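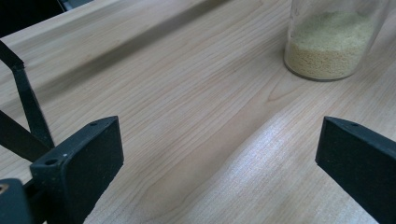
About Gretdale

Gretdale is a bookkeeping and payroll office in Jomunbridge. Ivana Mansilla and Tanvir Ranasinghe opened it with 2 clients, both cafés, and we now look after 146 small businesses across the region.

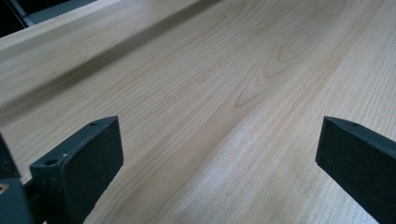
First meetings are free and take an hour. Bring your last tax return and any unopened mail from the tax office — we've seen worse. We'll spread it all out on pale timber with arched grain like this and sort it into piles. Parking is behind the chemist.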